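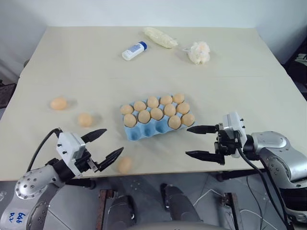 I've had the Fluvix for long enough now that I can write about it without the new-car feeling getting in the way. We picked it up in March, and by the end of July it had been through one long highway trip, a lot of short errands and a stretch of hot weather that would have finished off the air conditioning in my old wagon.

The one I bought is the hatchback with the small turbo engine and the six-speed manual. It makes 135 horsepower. The salesman wanted me in the automatic, which costs more and takes longer to arrive, but I have driven a manual since high school and there was one on the lot in gray. I didn't want gray. I got used to it.

For town driving the engine is fine. It pulls well from low down and you can leave it in third for most of the loop through Pastatdale without thinking about it. On the highway you notice the size of it. Getting onto the interstate with two people and luggage means keeping it in third until you're nearly at the speed of traffic, and there's one long hill west of town where sixth gear just isn't enough. Drop to fifth and it holds speed all right, but it gets loud. The noise is a flat drone, and it comes up through the floor more than from under the hood.

The clutch is light and bites very high. I stalled it twice leaving the dealer and once more at the light by the post office. After a week I didn't notice it, and now my wife's car feels like it has a brick under the pedal. The shifter itself is good. The throws are a bit long, but each gear goes where it should, and reverse is up and to the left with a collar you lift.

Ride and handling are about what you'd expect from something this size. It's firm over patched pavement. The bridge expansion joints come through as two hard knocks, front and back. In corners it leans a little and then settles. I am not going to pretend I found the limit of it anywhere.

The seats deserve a paragraph because I have a bad lower back. The driver's seat has a lever for height and a wheel for the backrest, which I prefer to a lever because you can make small changes. There is no lumbar adjustment on this trim. I drove almost 2,000 miles before deciding I needed a cushion, and the cushion fixed it. The passenger seat doesn't go up and down at all, and Neusa, my wife's cousin, who is short, sat in it all the way to Cloltatum looking at the top of the dashboard.

That trip was the real test. Neusa Cavalcanti needed to get back to her apartment with a sewing machine and two suitcases, and the flight prices were silly, so I offered. The sewing machine went on the back seat with the belt through the handle of its case. The suitcases went in the cargo area, one flat and one on its side, and the cover wouldn't close over them. We left at 5 in the morning and it took 11 hours with stops. I filled up twice on the way out and twice on the way back. The trip computer claims better mileage than I get when I work it out at the pump, and it has been optimistic every time I've checked.

Cruise control is the plain kind. It holds the speed you set and doesn't know about the car in front. I'm happy with that. Lane warning is standard, and it beeps at the old paint lines where the road was restriped near the county line. You can turn it off, but it comes back on every time you start the car, and the button is down by your left knee where you can't see it.

The touchscreen is slow for the first minute and then works. I've had one problem with it. The phone connection dropped a few times in June, always on the same cable, and a different cable cured it. Volume and temperature have real knobs. The cupholders are too shallow for anything taller than a regular coffee and the door pockets are narrow.

I've had one item seen to under warranty. There was a rattle from the rear hatch, a sort of ticking over rough roads. The dealer adjusted the rubber stops and it went away for a week. I took it back, they replaced the latch, and it has been quiet so far. They didn't charge me either time but I did lose two mornings.

Before this I looked hard at the Fodor sedan. It was roomier in back and the trunk was bigger, and I think it rode better too. The view out the back was poor, though, and the payment came out higher every month for a car I'd be using mainly to go to work and the hardware store. If we had kids I would probably have bought it.

Still to do: winter tires, and some kind of mat for the cargo area, since the carpet back there already shows every mark. The factory mat is overpriced. If anyone has found a cheaper one that lies flat around the wheel wells, leave a comment with the name. I'll write again after the first oil change.

Filed under: Cars, Long-Term Notes

Contact | Copyright, all posts and photos by the author | Back to top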